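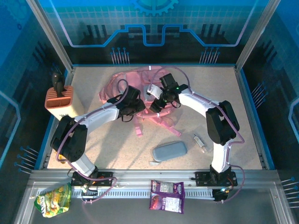

Quyên Doãn to read at Rerndale Library in September

Poet Quyên Doãn will read from her second collection, Sopacua, at the Rerndale Library in September. The reading is free, but the upstairs room holds 30 people and seats must be reserved at the front desk or by phone.

Doãn moved to Rerndale with her parents when she was nine and went to school here through twelfth grade. Her first published poem appeared in the high school magazine and was about the bus depot on Mill Street, where her mother sold tickets. She has gone back to the depot several times in her work. It is the setting for the opening poem of the new book, and it turns up again near the end, closed and fenced off, in a piece called "Last Window."

Sopacua takes its name from a boarding house where her grandfather rented a room when he first came to this country. Doãn never saw the building. She worked from his letters, which her aunt kept in a cookie tin, and from a rent book with his name spelled three different ways. The collection has 31 poems. Most of them fit on one page. The long poem in the middle follows a single winter in the house and is told by the tenants in turn, with the landlady getting the last word.

She spent six years on the book. The first version was twice as long and included a set of poems on fishing that she has since taken out. A few of those were printed in the quarterly Teltska last year, and copies of that issue are in the periodicals section for anyone who wants to read them beforehand. The library also has two copies of her first collection, one of which can be borrowed.

At our spring workshop Doãn talked about how she revises. She types each draft from the beginning, even if she only wants to change a word, and reads it out loud before she puts it away. She keeps the drafts in folders by year. When someone asked how she knows a poem is done, she said she usually finds out when she gets bored of typing it. She also told us she does not write in the morning, having worked the early shift at a bakery for most of her twenties.

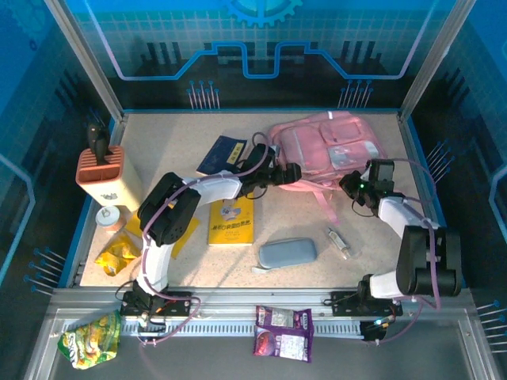 The two arms on their rail at the front of the table.

The September evening will start with a short open reading. Members who want to take part should sign up at the desk and keep to one poem each, no longer than 3 minutes. Poems in any language are welcome. If you are reading in a language other than English, please bring a few copies of a translation if you have one. Doãn will read after the break and take questions. Books will be for sale by the door, cash or check only.

Other news

The summer issue of our own magazine, Gridirer, is back from the printer. We ordered 605 copies this time, a few more than last summer, after the winter issue ran out before the book fair. Contributors can pick up their two free copies at the desk. Those who live out of town will get theirs in the mail. There is a mistake on page 14, where the second and third stanzas of "Orchard Road" were switched. A correction slip has been put in each copy, and the poem will be printed again in full in the winter issue.

Submissions for the winter issue are open. Send up to four poems or one short prose piece, with your name on a separate page. We are short on prose and would like to see more of it, especially memoir and local history. Reviews of books by writers from this county are also wanted, but please write to us first so that we don't end up with two of the same book.

The reading group will finish its current anthology at the next meeting and pick a new one. Bring a suggestion, and bring back any library copies you still have at home.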